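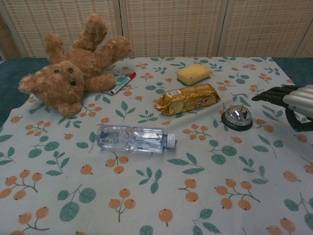

Ellville Neighbors Forum > Home and Garage > Woven folding screen as a room divider?

clovadach_lane
Jun 12, 2018
Looking for opinions on woven folding screens. I have a beige one, tall panels, basket-type weave, standing behind the table in our family room. The idea was to hide the storage shelves. It does that fine, but it leans when the back door is open, and the weave collects dust. Paid 225 for it in February. Keep it or switch to a curtain on a track?

The table also collects everything in the house. Right now it's a teddy bear, a marker, a sponge, a pack of biscuits and a call bell, all on the good berry print tablecloth.

narnton4
Keep it. Set the panels in a deeper zigzag and it won't lean. Most people open them too flat because they want the width.

Dust: vacuum with the brush attachment, low suction. Don't wet it.

pegboard_south
I'd go with the curtain. We had a woven screen for 4 years and the hinges pulled out of the frame twice. A ceiling track and two panels ran me around 100 and I can wash them.

narnton4
Depends on the screen. Mine has had the same hinges since we moved to Narnton. If the screws are loose, fill the holes and use longer ones.

pegboard_south
Longer screws split mine. The frames on those are narrow.

rte9_mom
Is that cloth fabric or the wipe-off kind? If it's fabric I would get the marker off it before I worried about the screen. Ask me how I know.

clovadach_lane
Fabric. Marker has a cap on it but point taken, I'll move it.

Tried the deeper zigzag. Better, but now it doesn't cover the end shelf.

rte9_mom
Move the end shelf then. Or put a basket on the table for the small stuff and let the shelf show.

halfbath
What's the bell for?

clovadach_lane
Kids play store. The biscuits get sold several times a day.

pegboard_south
If you do sell the screen I'd ask 200. They go fast around here.

clovadach_lane
Keeping it for now. Going to measure the end shelf tonight.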